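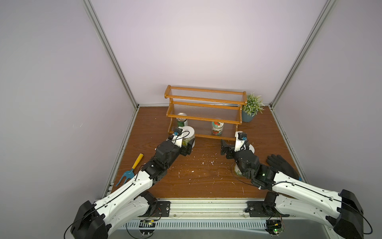 Two arms, one pantry shelf, at the Hemdale open day.

What a lovely turnout we had on November 6, 2024! Malou Mogensen and Preben Skov kept the shelf-stocking bench going all afternoon, and I'm afraid I stood there far longer than I meant to, watching the grippers among the jars - and so did plenty of you, coffee in hand. Oleksandra Sirko very patiently took questions from the front row, mostly from the under-tens.
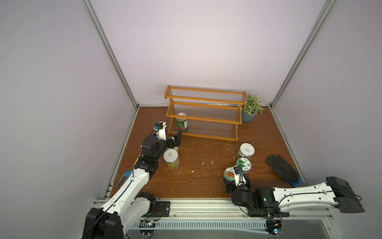

Coming up in December

Ingvar Þorgeirsson has kindly offered a second visit, with room for 30. Do put your name down early!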